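Zurodum bench top, light gray wood grain, 74 inches
Reviewed by Barış Eren

The top ships flat in one carton with two steel legs, a cross rail and a bag of 18 bolts. Assembly took 17 minutes with the supplied hex key. One bolt hole on the left leg was out of line and had to be eased with a round file.

The surface is a printed wood grain with a matte finish. Overhead lighting gives very little glare on it. Coffee and ballpoint ink came off with dish soap. Permanent marker left a faint shadow that alcohol did not fully remove. The front edge is square, and after a long stretch of leaning on it the forearms notice. My previous top, a Baysal, had a rounded edge and was better in this respect.
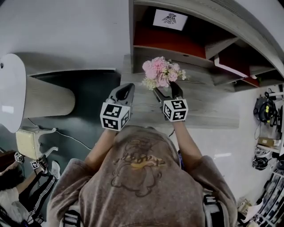 Does it hold level with a heavy vise clamped at one end?
With the cross rail fitted, the top stays level. Leave the rail off and the loaded corner drops 2 millimeters.

Side-to-side stiffness is average. Fast handwriting produces no movement, but sawing does, and I would not use this as a woodworking bench. The feet adjust by hand and keep their setting on tile. On carpet they sink unevenly and need a second adjustment after the first week.

The cable slot at the back is too narrow for a standard plug - the cable has to be fed in from the side before the top is bolted down. The manual mentions this on the last page, after the bolting step.

Rating: 4 out of 5. One point deducted for the edge and the slot.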